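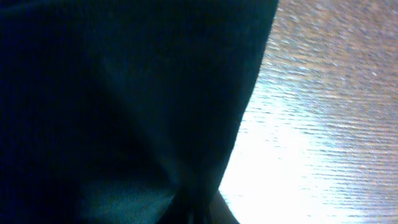
Dark blue-green cloth, bunched up close on a wooden surface. Look for the soft line where the fold catches the light!

Why Does Cloth Fold? A Closer Look at Laundry

Have you ever dropped a towel on a table and then really looked at it? Most of us don't. We drop it, somebody tells us to pick it up and fold it properly, and off we go to do something more exciting. But a heap of cloth is full of surprises, and if you have a few minutes and a towel of your own (please ask first if it is one of the nice ones), you can find out quite a lot about how cloth works, why it bends and why it never seems to land the same way twice.

What is cloth made of?

Let's start very small. Cloth is made of threads or yarns, and those are made of fibers, which are long, skinny bits of stuff such as cotton or wool. One cotton fiber is so thin that you would have a hard time seeing it at all. Twist a lot of them together, though, and they hold on to each other and make yarn, and yarn is strong enough to build with.

There are two big ways to turn yarn into cloth. One is weaving, where some threads go up and down and others go across, over and under, over and under, like the strips in a basket. The other is knitting, where the yarn makes loops and each loop is pulled through another loop. T-shirts are usually knitted, and that is why they stretch when you pull them over your head. Bed sheets are usually woven, and they hardly stretch at all unless you pull them from corner to corner.

Try that last one, by the way! Take a cotton napkin and pull it straight from side to side. Then hold two opposite corners and pull again. It gives a lot more the second way, and that is because the little squares between the threads can squash into diamonds.

So why does it fold?

Think about a wooden ruler. If you hold it by one end, it sticks straight out. Now hold a towel by one end. Flop! The towel hangs down, because it is very bendy and its own weight pulls it toward the floor.

The fibers inside a piece of cloth can slide past each other a little bit. Nothing has to snap or break for the cloth to bend. Every place is a good place for a fold, so when you drop the cloth it bends here, and there, and over there too, until it runs out of wiggle and settles down. The folds prop each other up, with some air caught in between, and that is why a bunched-up towel stands so much taller than the same towel lying flat.

Paper is different. You can bend a sheet of paper one way very easily, but try to bend it two ways at the same time and it fights back and makes a sharp, pointy crumple. Cloth is much more relaxed about this. It can curve around a melon, a chair or your own knee, and it gives you soft, round hills where paper would give you spikes.

Why are some folds light and some dark?

Go back to the cloth at the top of the page. Much of it is so dark that you might call it black, and yet a band of teal runs along the fold, with darker cloth on both sides of it. Did someone use two colors? They didn't need to! One color of cloth can look like lots of different colors, depending on which way each part is facing.

When a piece of cloth tilts toward a lamp or a window, plenty of light bounces off it and into your eyes, and it looks brighter. When it tilts away, or sinks down into a dip, less light gets to it and it looks darker. Your brain is wonderfully good at this puzzle. It takes all those light and dark places and says "aha, a bump!" before you have even had time to think.

Artists know this very well, and learning to draw folds can take a good long while. If you'd like to start, use the side of your pencil, make the shadows first and leave the tops of the folds almost white. Don't draw hard lines inside the cloth. Save your sharp line for the outside edge, where the cloth stops and the table begins.

Does wood have folds too?

Well, no, but it does have stripes, and since our cloth has some wood for company we ought to be polite and say hello to that as well. The streaks you see in wood are called the grain. As a tree grows, it adds new wood under its bark, and some of that wood grows quickly and is paler, while some grows slowly and is darker. When the trunk is sawed into boards, those layers can show up as long lines.

The grain stays put when you move the board about. The folds in a cloth are gone with one good shake.

Try it: the Great Towel Drop

You will need a small towel, a table, a lamp, and some paper and a pencil.

1. Hold the towel by the middle, as high as your chin, and let it drop onto the table.
2. Draw the outline of the heap. Only the outside edge for now!
3. Shake the towel out and drop it again, from exactly the same height.
4. Draw that one next to the first.
5. Keep going until you have 20 drawings, or until your arm gets tired, whichever comes first.

Now look for twins. You may find two heaps that are quite alike, but it is very hard to get a perfect match. A tiny change at the start – one corner a little lower, a small puff of air – becomes a big change by the time the towel has landed.

When you have finished, turn the main light off and put the lamp down low at one side of the heap. Watch how the shadows stretch out. Then move the lamp to the other side and see which folds light up and which ones disappear.

And how do you get it flat again?

Find two corners that share an edge and lift them up high, one in each hand. The weight of the towel does most of the work for you by pulling the folds straight. Give it a gentle shake, lay it down, and smooth it with your palms from the middle out toward the sides. Then bring one short edge over to meet the other, line up the corners, and do the same again until the towel is as small as you want it.

Words to know

Fiber: a long, very thin piece of material, such as cotton or wool.
Yarn: fibers twisted together.
Grain: the pattern of lines in wood. (Cloth has a grain too! It is the direction the threads run.)
Crease: a line left where something has been folded or pressed.

Next time: why wet socks feel so heavy.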